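Sadgate ロボット相談室 ＞ 部活・授業・競技会 ＞ 投稿 872　閲覧 2,888

## デスクトップPCの組み立てをアームにやらせると、メモリの向きとCPUの位置がずれます

**Dong-geon Yook**

高専の専攻科で、班の課題としてTikixという学内競技会の準備をしています。内容は、横倒しにした中古のデスクトップPCに、ロボットアームでCPUとメモリを載せるというものです。配線と電源ユニットは触らなくてよく、ソケットの固定金具の開閉もアームでやると加点になります。うちの班はまず金具を人が開けておく条件で練習しています。

部品は3Dプリンタで作った治具に置き、そこからつかんで運びます。治具は作業台に固定していて、PCの筐体は台の上に置いて枠の角で位置を合わせています。

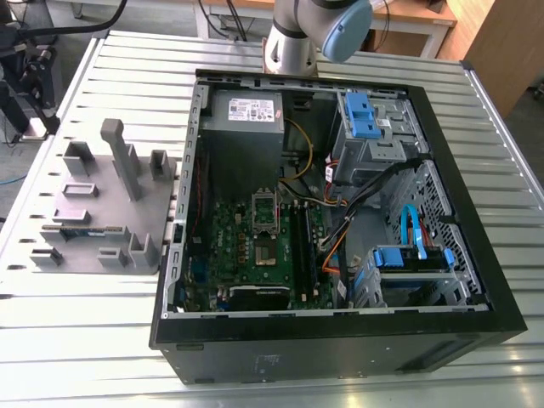 困っているのは二つです。

一つ目はメモリです。治具からつかみ上げた時点では見た目にまっすぐなのに、スロットの上まで持っていくと長手方向に少し傾いています。そのまま押し込むと片側だけ入って、反対側が浮きます。押し込む力を上げると基板がたわむので、途中で止めています。

二つ目はCPUです。ソケットの上で離す動作を登録してあるのですが、筐体を一度どかして置き直すと、同じ座標では合わなくなります。手首のカメラの画像からソケットの角を検出する処理も書きましたが、日によって検出位置が変わります。学習に使った画像は1,152枚で、全部うちの実習室で撮りました。

グリッパは二本指の平行型、力の値は手首で読めます。プログラムはPythonで、制御はSadauという先輩が残したライブラリを通しています。競技の規則で治具の形は変えてよいのですが、PC側に印を貼るのは禁止です。

どこから手をつけるのがよいでしょうか。

---

**半田ごて置き場**

メモリの傾きは、つかむときに起きていると思います。指の先端でメモリの端のほうを挟んでいませんか。重心から外れたところを挟むと、持ち上げた瞬間に指の間で回ります。

確認の方法は簡単で、つかんで10cmほど上げたところで止め、横から定規を当ててください。そこで傾いていれば把持の問題、傾いていなければ移動中の問題です。

うちの部では次の順で直しました。

1. つかむ位置をメモリの中央に変更
2. 指の内側に薄いゴムシートを貼る
3. 治具の溝を浅くして、抜くときの引っかかりを減らす
4. 押し込みの前に、切り欠きの位置を画像で確認する

3は意外に効きます。治具の溝がきついと、抜けるときに片側が先に外れて角度がつきます。やすりで削るだけで済むので、最初に試してもいいです。

押し込みは一回でやらず、片側ずつ交互に下げてください。人がやるときと同じです。力の上限は練習用の壊れた基板で決めたほうが安全です。

---

**Dong-geon Yook**（追記）

ありがとうございます。定規で見たところ、上げた時点でもう傾いていました。端から三分の一くらいのところを挟んでいたので、中央に直します。溝も確かにきつかったです。

CPUのほうは、手首のカメラではこういう見え方になります。
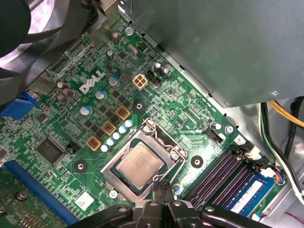 Sadgate 相談室まとめ　第21号

検出に使っているのはソケットの金具の角です。銀色の部分に照明が映ると、検出した点が隣の金属の縁に飛ぶことがあります。朝と夕方で結果が違うので、窓の光も関係しているかもしれません。ブラインドを閉めた状態ではまだ試していません。

もう一つ書き忘れていました。CPUを離した後、正しく収まったかどうかの判定がまだありません。今は画面を見て人が決めています。

---

**Naseri**

カメラの件だけ答えます。

光る金具の角を一点だけ追うのはやめたほうがいいです。ソケットの周りにはCPUクーラー用の取り付け穴があります。黒い穴なので反射で飛びにくく、ソケットとの位置関係も基板が同じなら変わりません。穴を複数検出して、そこから基板の位置と角度を計算し、ソケットの中心は計算で出してください。検出できた穴が一つだけのときは動作を止めるようにします。

手順としては、

- ソケットの真上で少し高い位置に寄り、指が穴を隠さない姿勢で一枚撮る
- 穴の中心から基板の角度を出す
- 補正した座標に移動し、もう一枚撮って差を確認する
- 差が許容値より大きければ最初に戻る

近づいてから撮ると指が画面の下側を占めてしまい、使える範囲が狭くなります。補正は遠いところで済ませておくのが楽です。

画像が1,152枚あっても、同じ部屋の同じ時間帯ばかりだと、会場では崩れます。枚数を増やす前に、照明を消した状態、斜めから卓上ライトを当てた状態、筐体の向きを変えた状態を混ぜてください。露出は自動をやめて固定にします。

それと、カメラと手先の位置関係の校正はいつやりましたか。カメラの取り付けねじを一度でも緩めたなら、やり直しです。日によって変わるという話なら、まずここを疑います。

収まったかどうかの判定は、ヒートスプレッダの四辺と金具の内側の縁が平行かどうかを見る方法が手軽です。ただし高さ方向の浮きは上からだと分かりにくいです。離した後に指を閉じて、上からごく弱く触れて高さを読む方法もありますが、ピンを傷めるので弱い力で、必ず練習用の基板でやってください。斜めに載ったままで金具を閉じるとソケットが駄目になります。

---

**mochi_kairo**

筐体を台にねじ止めすれば座標はずれないと思います。うちはそれで通りました。

---

**Dong-geon Yook**

Tikixは本番で審判が筐体を置き直すので、ねじ止めはできないです。すみません、書いていませんでした。

校正は12月にやったきりで、その後カメラのケーブルを交換しています。そのときねじを外した記憶があります。明日やり直して、取り付け穴の検出に書き換えます。メモリは中央把持と溝の修正で続けて入るようになったので、交互に押す動作は次の段階にします。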